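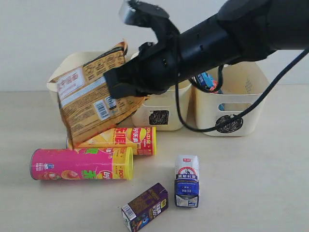 Ticket: label printer skips every second label
Product: Ferberg desktop label printer, connected by USB
Status: open, waiting for customer

Hello. Since Monday our printer leaves one blank label after each printed one. We use it in a small shop for price and shelf labels, so the waste is large. The roll is new, bought from Darnomum, 300 labels. With the old roll, which was from another supplier, I did not have this problem.

What I have tried until now:
- switched off, waited, switched on again
- cleaned the print head with the small pen from the box
- changed the darkness from 9 to 8
- removed the driver and installed it again

The blank label comes also when I press the feed button, so I think the computer is not guilty.
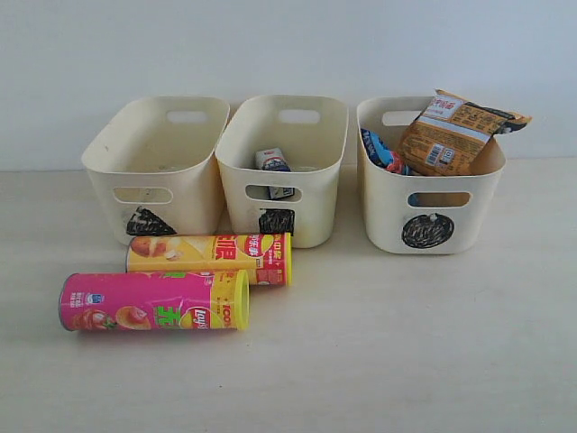
Murkard support: Thank you for the clear list. If the feed button gives the same result, please measure one label and the gap after it, then run the gap calibration. Hold the feed button until the light blinks twice, and release. Do you know if the new roll has a black line on the back?

I have measured. The label is the same height as before, but the gap is narrower. There is no black line on the back side. I ran the calibration two times - the first time the light stayed red, the second time it went green. 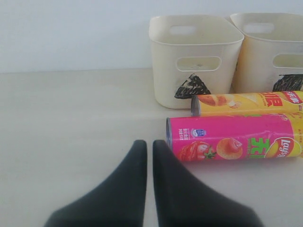
After the green light I printed a test of ten labels. The first six were correct, then the blank ones came back. I also noticed that the sensor under the roll can slide left and right, and mine was quite far to the left. The manual does not say where it must stand.

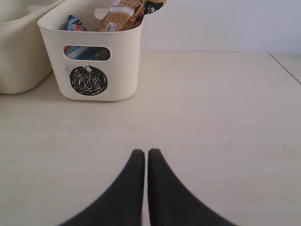

I moved it to the middle and calibrated once more. Now I can print up to 300 labels without a blank, but the text sits a little too low and the last line of the price touches the edge. In the Yatsenko label program I find a vertical offset, but it returns to zero when I close the window. Should I set it in the driver instead? Please leave the ticket open.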